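Bench Tips: Sharing Your Packing Room With an Arm

Posted 16th March by Rosalind Crenshaw

A reader in Kennedy wrote to me after the September column (the one on label printers, sorry again about the ribbon advice) and asked how we're getting on with the arm. Her boss has one on order, she works a returns bench like mine, and what she wanted to know was mostly where to put her coffee. I can answer that! Nowhere near it. The rest takes a bit longer.

For anyone new, I run the sorting end of a small mail-order shop in Janham. Kitchen bits, pet toys, board game spares, whatever the buyer got a good price on that month. There are six of us. The returns come back all jumbled and somebody has to pick each thing out, look at it and put it where it goes. For years that somebody was us, all day. Now some of the picking is done by an arm with a two-finger gripper, and we do the looking, the fixing and a fair amount of wiping down. So these are wiping-down tips as much as anything.

Clean the shiny stuff before it goes on the bench

Stainless steel is the worst thing we handle, for people and for the arm both. Every thumb that ever touched it is on there. We used to polish at the very end, right before boxing, and it made sense when the only eyes on the job were ours. Now we give it a quick once-over at the start. A barely damp microfiber cloth first, then a dry one, always going around the curve in the same direction. If it's greasy, one drop of dish soap in a cup of warm water and wring the cloth out hard. Skip the spray polishes until the end. They leave a slick film that ends up on the gripper pads, and then you've got two things to clean.

Look up, too. Our bench sits near a window, and a bright patch on curved metal can make a rim hard to find. I hung a cheap white shower curtain liner over the glass on a tension rod, and it takes the edge off without making the place gloomy. It was four bucks and I wish I'd done it years ago just for my own headaches.

Teach it the rim

With anything bowl-shaped, go for the rim, one finger inside and one finger outside. You'd do it that way yourself with wet hands. Going for the sides looks sensible and then you find the curve is wider than the fingers open, so you stand there nudging it forward a hair at a time while everybody behind you offers opinions.

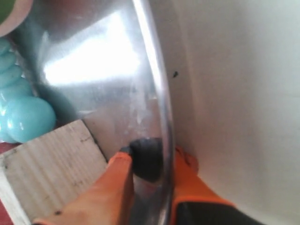 It took me a good while to stop wanting to reach in and help. Do practice that, by the way. When you've picked things up by hand your whole working life, watching something else take its time over it is maddening, and your arm just goes out on its own. I started holding a clipboard with both hands. Kind of silly, but it worked, and I've seen other people in the room pick up the habit.

If your setup lets you drive the arm by hand for teaching (ours does), let the people who did the job before be the ones who drive it. Our supplier, Nuvton, sent a very nice young man who knew everything about the arm and had clearly never packed a box. He was coming at things from angles that none of us would ever use. We swapped over after lunch and the moves got shorter right away. You know which way a thing wants to tip. That's worth something, and you should say so out loud when the schedule for training gets written up, so your name is on it and your hours are too.

Wipe the pads, and do it more than you think

Rubber gripping pads pick up fluff, cardboard dust, soap film, the lot. A slippery pad looks exactly like a bad program, and we lost most of a morning once to "reprogramming" what was really a bit of packing peanut. Power the arm down the way your own manual says, then wipe the pads with a plain damp cloth and let them dry. Check with your supplier before you use alcohol on them, as some rubbers don't care for it. I keep a cloth clipped to the bench leg for pads and nothing else, with a big knot in one corner so it doesn't wander off to the kitchen sink.

Give the flat things a home and mark it

This one helps even if you never get near a robot. Things on a bench drift. You set down a tray, somebody leans on it, it slides over a few inches, and by afternoon you're reaching for where it used to be. People adjust without noticing. An arm that's been taught one spot goes to the one spot.

So mark your bench. We tried colored tape and it peeled, and the edges caught dirt and looked awful inside a week. These days I just draw on the surface. A small X will do you fine, and when it rubs off you draw it again. Take a minute at the start of the day to go over any that have faded, before you set anything down. Pencil comes off a matte white surface with a melamine sponge. Marker is more stubborn, so try a little rubbing alcohol on a hidden corner first and make sure it doesn't dull the finish.

Do agree on what a mark means. We had a couple of weeks where one person's X was "start here" and another person's was "keep clear," and you can guess how that went. Write it on a card and tape the card to the wall at eye level.

Use a tray with a lip for anything little

Small round stuff and small square stuff will leave the bench if it possibly can. Dice are terrible for it. We had an order go out short of a single die and got a letter (a letter! with a stamp!) from a very disappointed man in another state. A metal tray with a raised rim keeps everything corralled, and you can carry the whole lot over to the packing side in one go. Round ones are nice as there's no corner for things to wedge into.

Put the big pieces down first with gaps between them, and the tiny ones where you can see them from your stool. Don't heap. If you can't get your own finger and thumb around a thing without bumping its neighbor, the gripper won't either. And leave open space on the bench beside the tray so the fingers can come down closed and get themselves sorted before they go in for anything.
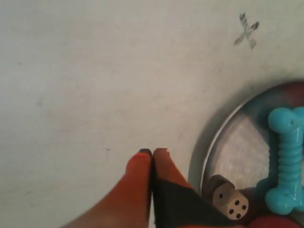
Rubber toys, while we're at it

Dog toys with ridges and knobs are a joy to grip and a pain to clean. An old soft toothbrush and dish soap gets down into the grooves, and then they need to dry standing up, which they don't want to do. I use a dish rack. Don't put damp rubber straight onto a metal tray or you'll get water spots on the metal, and back you go to the microfiber.

One more on rubber: it attracts hair like you wouldn't believe. A dry kitchen sponge, dragged one way, pulls it right off.

Keep a "gave up" bin

Every time the arm can't manage something, it goes in a plain gray tub by my feet and a person does it. In our first full month we tipped out the tub and counted, for once in our lives, and there were 141 things in it. The office was gloomy about that number. I thought it was the most useful tub in the building! It was nearly all the same few kinds of thing, floppy bags and anything with a loose lid, and we simply stopped sending those down that side. The tub fills a lot slower now.

If your manager wants to know what your job is going to be after the machine comes, bring them the tub.

What it changed for the people

Since the reader asked me straight, I'll tell her straight. My wrists are better. I was wearing a brace by four in the afternoon most days and it's been in a drawer for months. I sit less, which my knees have views on. I walk back and forth, I check, I fix things with glue and thread, and I talk to people in the Fivham warehouse on the phone about what they keep sending us in the wrong box.

The part I don't love is the pace. It goes at its own speed, and on a quiet day that speed feels like somebody tapping a pencil behind you. We asked for a rule that whoever's at the bench can pause it for any reason and not write the reason down. It took six weeks to get a yes. Ask for it before the thing is bolted down, when everybody's still in a good mood.

Breaks got odd as well. We used to stop together, and then for a while we were going off one by one so that someone could stay and watch. I hated it. Now the arm stops when we stop, the kettle goes on, and the orders still get out.

Nobody lost their place here. I can't promise that for your shop and I wouldn't trust a column that did. Get the plan in writing, and get it early.

Quick ones from the mailbag

For black scuffs on a white bench, use a pencil eraser first, the pink kind. You'd be surprised how many just roll away.

Tie back long hair and tuck in hoodie strings and lanyards. I wear mine inside my shirt.

Pale wood-grain boards show every scratch if you drag metal across them. Lift, don't slide. A dish towel folded underneath stops a board from creeping, and you can throw it in the wash with the cloths.

Wash microfiber with no fabric softener. I say this every year and every year somebody uses the softener.

And the coffee goes on the windowsill, with a lid on.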